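How to sort out a small kitchen worktop, one afternoon at a time
Posted 2022-05-30

I have moved house more often than I would like, and every kitchen I have had since leaving Budstead has been smaller than the one before it.

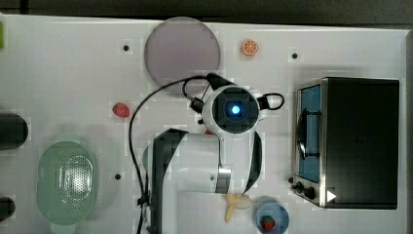 The trouble with a small worktop is that everything on it is something you use. If it were all rubbish you could fill a bag and be done before the kettle boiled, but a toaster oven is not rubbish, and neither is a good colander, and I for one am not giving up my fruit. So what follows is the way I set mine out, worked up over rather a lot of cups of tea, and I hope it saves you a few of the wrong turns I took (there were plenty!).

What you will need
A tape measure, a damp cloth, a dry cloth, a pencil and some low-tack tape. A cup of something nice as well, if you like. Set aside an afternoon.

Step 1. Take everything off
Yes, everything, even the things you are sure about. Put it all on the floor or the bed or wherever there is room, and wipe the worktop from one end to the other. I used to skip this and shuffle things along as I went, and I always ended up with the same muddle facing the other way.

Step 2. Measure, and write it down
My present worktop is 1,225 mm long, and for months I went about telling people it was 1,000, so do get the tape out. Write the number on a bit of tape and stick it inside a cupboard door, where you will find it again when you are tempted by something in a sale.

Step 3. Place the oven first
The toaster oven is the biggest and heaviest thing, so it chooses before anyone else. One end of the worktop is best, with the front facing you or turned inwards, and with enough room for the door to open fully. Try the door before you settle on a spot. Mine came to rest beautifully in the corner and then I found I couldn't get a baking tray out of it without taking the skin off my knuckles.

Check the instruction booklet for how much space it wants at the sides and back, and go by that figure even if it seems generous. Keep tea towels, paper bags and anything plastic well away from it. I had a very pretty melamine plate from Hubmann that lived leaning against the side of the oven, and it has not been flat since.

Step 4. Keep a clear patch in the middle
Mark out a patch where nothing is allowed to live. I used the tape for this in the first fortnight and felt a bit silly, but it did work. You want enough room for a large dinner plate with a hand's width round it, and if you can spare another 200 mm for a chopping board, so much the better. Everything else goes round the outside.

Step 5. Give the fruit proper homes
Soft fruit and hard fruit like different things. Strawberries do best in the fridge, unwashed, and I bring out just what we are going to eat in a small bowl, the sort you would use for olives. A deep bowl squashes the ones underneath. Bananas go by themselves, away from the oven and out of the sun, as they hurry everything else along. Once an orange is cut, put the slices on a plate, cover them, and put them in the fridge if you aren't eating them straight away.

Step 6. Find the colander a spot near the sink
A colander with a flat base can sit out quite happily and earn its keep between washings. Let it drip over the sink before it comes back to the worktop, or you will have a puddle. In July, when the strawberries are at their best here, mine hardly gets put away at all. The one I like is oval, from Traston market, and it fits across the narrow part of the sink in a way my old round one never did.

Step 7. Put the rest back slowly
Bring things back one by one as you need them over the next few days. I started with 13 things on the floor and by the weekend a good few of them were still down there, so they went in the high cupboard. The Skostmont jug came back after a month, I will admit, and now it holds the wooden spoons.

Keeping it that way
Wipe down last thing at night, and empty the crumb tray once a week (oven unplugged and quite cold, please). If the middle patch has filled up, clear that first and leave the rest until morning.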